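Home | News | Business | Community | Events | Contact

Clemari to Open Shared Packing Hall for Small Food Producers in June

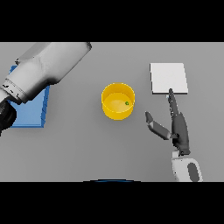 A blue tray and a yellow container on a gray tabletop, in a computer-rendered view.

Clemari, the regional supplier of food storage and packing services, will open a shared packing hall in the Drasine district in June. The hall will serve small producers of preserves, dried fruit, baked goods and spices that do not have packing space of their own. Applications for the first round of places are now being accepted.

The building, formerly the Kuzmenko cannery, was purchased by Clemari after the cannery moved its operations out of the district. Renovation of the roof and drainage has been completed, and the final health inspection is scheduled to take place before the opening. The old loading dock on the river side has been kept in use and will remain the only entrance for deliveries.

The hall will offer 15 packing stations, which may be reserved by the half day. Two of the stations are set aside for producers whose goods must be kept apart from nuts and gluten. Cold storage will be available on the ground floor to all registered users, with space assigned by the shelf.

"Many of the producers in this area make very good food and then pack it at the kitchen table late at night," said Zakhar Mykhailiuk, director of the packing hall. "They have asked us for a clean place to work, a scale that has been properly checked and a door wide enough for a pallet. We have tried to meet those requests first."

A total of 37 producers have registered their interest. Clemari stated that places will be assigned in the order in which complete applications are received, and that producers based in Drasine will be given priority during the opening month. Applicants must hold a valid food handling certificate and provide a list of the products they intend to pack. Producers of raw meat and fish are not eligible.

The fee for a half-day reservation has been set at $40 and includes the use of sealing and labeling equipment. Jars, bags and cartons are not included, but may be bought on site from Nellatura, which will run a small supply counter next to the main office. Users may also bring their own packaging, provided that it arrives sealed and is approved for contact with food.

The hall will be open from 6 a.m. to 8 p.m. Evening reservations may be added in the fall if demand is sufficient. Parking on the street side of the building is limited, and users are asked to move their vehicles once unloading is finished.

Application forms can be obtained from the Clemari office in Drasine. Applicants will be notified of the outcome in writing. Those who are not given a place in the first round will remain on the waiting list and need not apply again.

40 shares | 2 comments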